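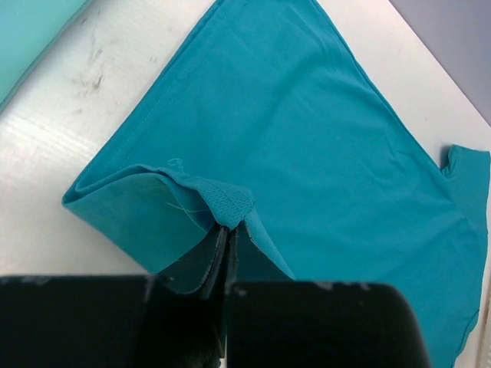 Figure 1. Gripper closing on the collar band of a T-shirt.

Work and Technology, Unit 7: Automating the Folding Table
Course notes, October
Instructor: Davina Paterson

Read these notes before the discussion session. The case is Marinescu, a commercial laundry that washes, folds and packs clothing for care homes and small hotels. The folding cells are supplied by a firm called Sirkance. Damian Danzer, who runs the folding floor at Marinescu, has given us his shift notes and will take questions by phone in the second half of class.

1. Why folding came last

Washing was mechanized long ago, and so was most drying. Flat linen followed, because a sheet is one large rectangle and can be fed into rollers. Personal clothing stayed with people. At Marinescu it was the largest hand job in the building until two years ago, and it is still a large one.

The difficulty is in the material. A metal part has the same shape each time it arrives. A T-shirt does not. It can be inside out, doubled over, caught in another shirt, or lying with one sleeve underneath. Before anyone can fold it, they have to find out how it is lying, and an experienced folder does this with her fingers while she is looking at something else. Most of the handling is spent getting a garment to a known starting position. The folds themselves are quick.

Engineers call cloth a deformable object. For our purposes the point is that every grip changes the shape of the thing being held, so the plan made before the grip may no longer fit after it. Pick up a collar and the cloth on both sides of it is drawn up too. Keep this in mind when you read claims about how fast a folding cell is. Ask what condition the clothes were in when they reached it.

2. The layout of the cell

A folding cell at Marinescu takes up about the same floor space as the hand table it replaced. Two arms work from the near edge of a white table with walls on three sides. The operator stands outside.
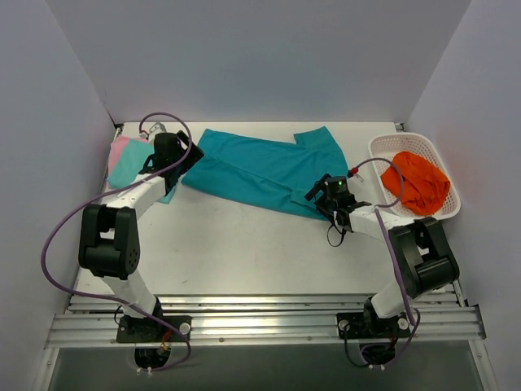 Figure 2. Two-arm cell with a teal garment on the table and an orange one in the basket.

Two arms are used for the same reason a person uses two hands. With one grip, cloth hangs and twists. With two it can be pulled straight, and an edge can be lined up before it is laid down.

Now consider what the layout does to the person. At the old hand tables, folders stood across from each other in pairs. They talked, passed each other difficult pieces, and swapped places when someone's shoulder was sore. The walls of a cell leave the operator facing a machine, and the nearest coworker is at the next cell. Danzer's notes from the first month mention this more often than they mention speed. Several people asked to go back to the hand tables, and gave the quiet as their reason.

Management moved the cells closer together in response and put the operators' stations back to back. This cost nothing but a morning of moving equipment. It was not in the supplier's installation plan, and it came from a folder's remark at a shift meeting. We will come back to this in section 5.

3. Tasks before and after

A common mistake in writing about automation is to treat a job as one thing that is either kept or lost. It is more useful to list the tasks. Before the cells, a folder at Marinescu did the following:

Sorted clean clothing by customer
Turned garments right side out
Checked for stains, tears, loose threads and missing buttons
Folded
Stacked and bagged
Trained new folders

The cell took over one line of that list, and only for simple garments. T-shirts, plain trousers and towels go to the cells. Anything with buttons, straps, pleats or a lining goes to the hand table. Sorting, turning, checking and bagging are all still done by people.

Three new tasks appeared:

Loading, which means placing garments where the arms can deal with them
Clearing, which means stepping in when a grip is missed or a fold goes wrong
Logging, which means recording each stop on a tablet with a reason code

Notice what happened to checking. At the hand table, inspection was part of folding. The folder's hands went over the whole garment, so a small hole was found without anyone setting out to look for it. Once folding moved to the cell, inspection had to become a separate step. For the first several weeks it was nobody's step in particular, and complaints from the care homes went up. The job description had never mentioned finding holes while folding, so it was left out when the work was divided up again.

This is the main lesson of the unit. Write it in your own words before the session.

4. Pace, stops and attention

The cells were bought with a target of 300 garments a shift for each cell. A practiced folder does more than that with simple pieces. The supplier's case rested on one operator minding two cells, along with less strain on wrists and shoulders.

The strain did go down. Danzer's notes are clear on this, and the operators agree. What they report in its place is a different kind of tiredness. A hand folder sets her own rhythm and can slow down for a minute without anyone knowing. An operator waits, watches, and then has to act when a cell stops. Two cells do not stop at convenient times. If both stop together, one stands idle, and the idle time goes into the log under her name.

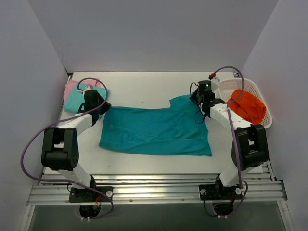

The reason codes became a dispute of their own. In the first version of the tablet software, which is sold under the name Rotix, a stop had to be marked either "load error" or "cell error." Operators felt the first code blamed them and the second was questioned every time it was used. A garment that arrived from the dryer in a tight twist fit neither one. After almost 7 weeks of argument, a third code, "garment condition," was added. The count of load errors dropped right away. The work had not changed – only the words available for describing it.

When you study a workplace that collects data like this, ask who wrote the categories. Ask too whether the people entering the data were able to change them.

5. Who knew what

The supplier knew the arms and the software. The managers knew the contracts and the costs. The folders knew the clothes. They knew which customer's shirts shrank, which fabrics clung together after the dryer, and which items had to be laid face down or they would slide. None of this was written anywhere.

Sirkance sent two technicians for the installation. One of them spent his first days at the hand tables, folding badly and asking questions. Danzer credits that period with most of what went well afterward. The loading guide now taped up at each station is largely what the folders told him, put in order. The operators were not paid extra for this knowledge and their names are not on the guide. Some of them mind and some do not. The readings take different positions on whether they should.

6. Jobs and pay

No one at Marinescu was laid off when the cells came in. This is true, and it is the sentence the company uses. It should be read alongside two other facts. People who left were not replaced during the first year, and the seasonal hiring that used to begin in the fall was cut back. An effect on employment can be real without any single person receiving a notice.

Operators were moved up one pay grade. Hand folders were not, although the hand table now gets only the difficult garments and the easy ones no longer break up the shift. Danzer raised this with the office twice. At the time of writing the grades are under review.

Compare this with the Jirnness warehouse case from Unit 3, where the harder remaining work was regraded before the machines arrived. Look at the order in which things were decided in each case.

7. Terms to know

Task bundle: the set of tasks that make up a job in practice, including those missing from the job description.
Residual work: what is left for people after the parts that suit a machine have been taken out.
Exception handling: dealing with the cases the machine cannot finish.
Tacit knowledge: knowledge used in doing the work that has not been written down and may be hard to put into words.

8. For the session

Bring a task list for a job you have held or watched closely. Include at least one task that would not appear in the official description. Mark the ones you think could be moved to a machine, and beside each write down what else gets done at the same moment.

Prepare one question for Danzer. He has asked for questions about the daily running of the floor and cannot discuss the contract prices.

The short paper (two pages) is due at the start of Unit 8. Take the inspection problem in section 3 or the reason codes in section 4, and explain what you would have changed, when, and whom you would have asked first. Put printed copies in the tray outside Paterson's office.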